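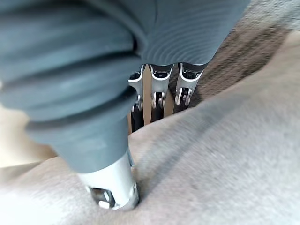

Item 2, soft furnishings: gray fabric, pressed at one point.

LOUNGE SEATING CHECKLIST — Cemthorpe, unit 74
Form 1491, January round

1. Walkway past the sofa clear
OK. Plenty of room to get by, even with a tray in your hands.

2. Loose fabrics
OK. Pressed, shaken out and checked for pins and hard bits. None found. Lovely soft stuff, and I'd happily have it at home!

3. Leather seats and backs
OK. Went along every seam by hand, and there are a lot of them. No splits. Crumbs in two of the deep ones, vacuumed out on the spot.

4. Headrests
COMMENT. All adjust and lock. The one nearest the window is stiffer than the others — try it again next round. I love how the greenish band sets them off from the cream.

5. Tufting points
OK. Tugged each one gently. Nothing a small child could pull free.

6. Armrest at window end
OK. No wobble when leaned on. Keep the window catch closed if children climb up there.

7. Fire label
COMMENT. Couldn't find it under the seats. Asked Karberg for a copy of the paperwork.

8. Throw pillow
OK. Seams sound, cover clean. Such a cheerful teal against the pale leather!
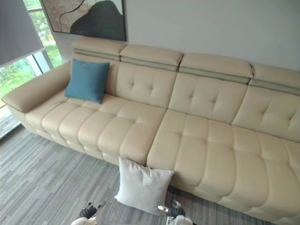 Karberg replied that the fire label on this model is stitched under the back edge, so the sofa has to come forward before anyone can read it. They'll send the paperwork too.

Item 7 stays open until the label has been read. Next check in 7 weeks, with the Reisinger chairs on the same visit.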